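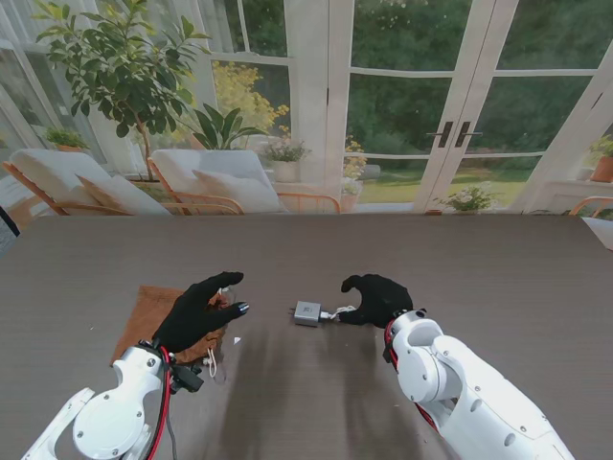
Ticket: Pedidos duplicados al importar desde la hoja de cálculo
Estado: resuelto, pendiente de confirmar
Abierto por: Wubit Hailu, tienda de Rivedville

Buenos días. Escribo este ticket en español porque me han dicho que el equipo de soporte de Predness responde más rápido en este idioma. Pido disculpas si alguna frase no es del todo correcta.

Desde la última actualización de mayo, cuando importo el archivo CSV de pedidos, algunos pedidos se crean dos veces. El archivo de hoy tiene 400 líneas y me han aparecido 35 pedidos repetidos. Los duplicados llevan el mismo número de cliente y el mismo importe, pero un número de pedido distinto. Los artículos afectados son bolsitas de tela, cajas pequeñas y etiquetas. No veo relación entre ellos.

Lo que he probado hasta ahora:
- Cerrar la sesión y entrar otra vez. Sin cambio.
- Importar con otro navegador. Sin cambio.
- Dividir el archivo en ocho partes. Solo dos partes producen duplicados, la tercera y la séptima.
- Quitar los acentos de los nombres. Sin cambio.

Respuesta de soporte, 9:35
Gracias por los detalles. ¿Puede comprobar si en esas dos partes hay espacios después del código postal? ¿El archivo viene directamente del programa del almacén de Kondedlow o alguien lo abre antes?

Wubit Hailu, 10:10
He comprobado. Sí hay espacios, en todas las líneas que se duplican. El archivo lo abre antes mi compañera para corregir direcciones y lo guarda de nuevo - yo no sabía que esto podía cambiar algo.

Respuesta de soporte, 10:40
Es eso. El importador lee la dirección con espacio como una dirección nueva y crea un segundo pedido. Hemos activado en su cuenta la opción «Recortar espacios» (Ajustes, Importación, Avanzado). Los duplicados se pueden borrar desde la vista Marinescu, filtrando por hora de creación.

Wubit Hailu, 12:15
He borrado los 35 y he importado de nuevo la tercera parte. Esta vez no hay repetidos. Me falta probar la séptima. Tengo todavía una duda: ¿los clientes han recibido dos correos de confirmación? Si es así, necesito saber a quién debo escribir.

Respuesta de soporte, 12:30
Le enviamos la lista de correos salientes esta tarde. Dejamos el ticket abierto hasta entonces.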